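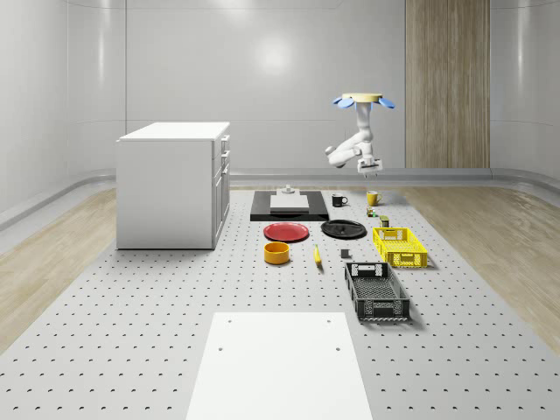
Nerys Harries: pues a mí lo de rehacer el capítulo 3 entero me parece tirar el trabajo. Si el webcómic ya tiene 31 páginas subidas, sigue con la 32 y arregla el diseño de Drevolach sobre la marcha. Casi todos cambiamos de estilo a mitad de historia y los lectores lo aguantan.

Imprimir esta página | Enviar por correo electrónico

plovico_tinta escribió:
No lo veo. En la página 4 Drevolach tiene la cicatriz en la ceja izquierda y en la 19 en la derecha. Eso no es cambio de estilo, es no mirar la hoja de personaje. ¿Tienes hoja de personaje, Navarrete?

Navarrete escribió:
Tengo una, de julio. Le faltan la espalda y las botas. Lo de la cicatriz es porque volteé el lienzo para corregir la cara y luego no lo devolví a su sitio, culpa mía. Lo que quiero rehacer es el capítulo del mercado de Minoscombe, que lo dibujé con prisas y se nota en los fondos.

Nerys Harries escribió:
Los fondos no los mira nadie en el móvil.

plovico_tinta escribió:
Eso se dice mucho y luego los comentarios son "¿dónde están?". Yo me perdí en la escena de la pelea. Pasan de la fuente al tejado en dos viñetas y no hay ni una escalera.

grafito2b escribió:
A ver, escéptica total con los "remakes". He seguido tres cómics de este foro que pararon para rehacer el principio y los tres siguen parados. Navarrete, ¿cuánto tardas por página?

Navarrete escribió:
2 tardes si hay pocos personajes. Las del mercado, más. Pero esta vez tengo guion y además 833 suscriptores esperando, algo me empujará, digo yo.

grafito2b escribió:
El guion también lo tenían los otros. Y los suscriptores se suscriben y no vuelven, yo misma tengo marcadas series que ni abro.

Nerys Harries escribió:
Propuesta: corriges la cicatriz, metes una viñeta de la escalera y el resto lo dejas para cuando haya tomo impreso.

plovico_tinta escribió:
Con la escalera me conformo. Lo del tomo impreso me lo creeré cuando lo vea.

Navarrete escribió:
Vale, subo mañana la 19 corregida. El mercado me lo sigo pensando, que la viñeta grande de los toldos me da vergüenza cada vez que la veo.

Imprimir | Enviar a un amigo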